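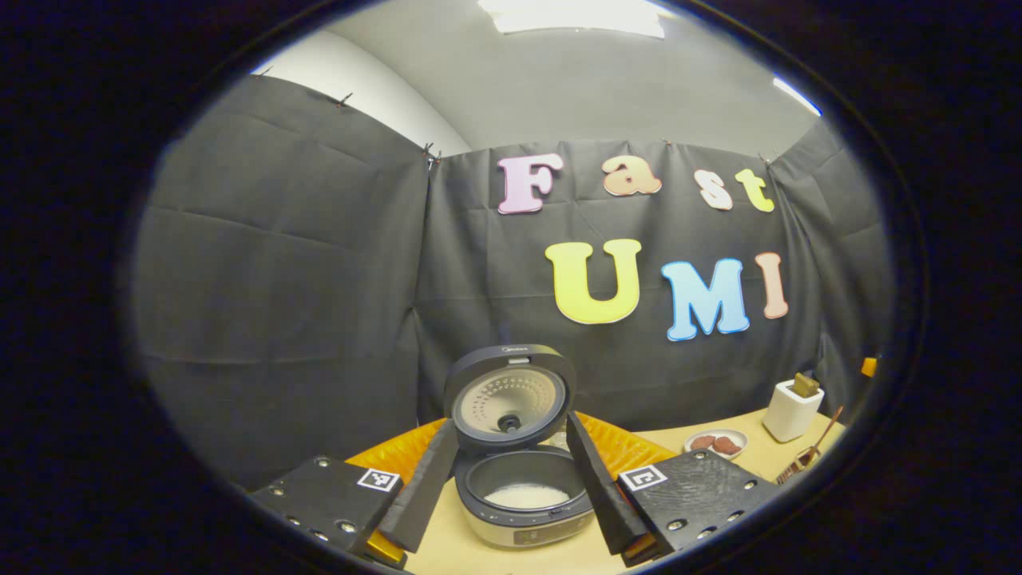
Ollton House shared kitchen: walk-round checklist
Second floor, rooms off the back stairs. Ref 3152.
Checked by Zoia Moroz, February. Comments are mine and may be ignored in the usual way.

1. Fire door to corridor
Closes on its own: NO
Comment: Propped open with a tin of chickpeas. Removed the tin. It was back by the time I had done the fridge.

2. Fire blanket, wall by hob
Present: YES. Reachable: after a fashion
Comment: Somebody has hung a calendar over it. Calendar moved to the noticeboard.

3. Heat alarm
Test button pressed: YES. Sounded: YES
Comment: Loudly. Apologies to room 17.

4. Plug-in appliances
Leads sound, no scorching at plugs: YES, bar one
Comment: Toaster lead has been mended with parcel tape. Toaster now in my office. Rice cookers, kettles and the like stay on a flat surface with the lid clear of the wall cupboards when raised. Anything left on a hob "just for a minute" will join the toaster.

5. Extension leads
None in use: NO
Comment: One four-way plugged into another four-way, feeding a phone charger. Please use the wall socket, of which there is one directly behind it.

6. Fridge
Between 1 and 5 degrees: YES
Shelves labelled by room: PARTLY
Comment: "Not yours" is a fair point but does not count as a room number.

7. Extractor fan
Runs on both speeds: NO
Comment: Has one speed and a hum. Kurkmont quoted 400 for a new motor. Job number 1508, awaiting approval, as it was last time.

8. Floor
Dry and free of trip hazards: YES
Comment: Apart from the chickpeas.

9. Bins
Lids fit, recycling separate: YES
Comment: Well done, whoever this was.

10. First aid box
Stocked: NO
Comment: Contains one eye patch and a takeaway menu. Zdzisław Witkowska to reorder plasters and burn dressings.

Result: pass with actions on items 1, 4, 5, 7 and 10.
Next check: after the fan is fixed, or Easter, whichever is sooner. My money is on Easter.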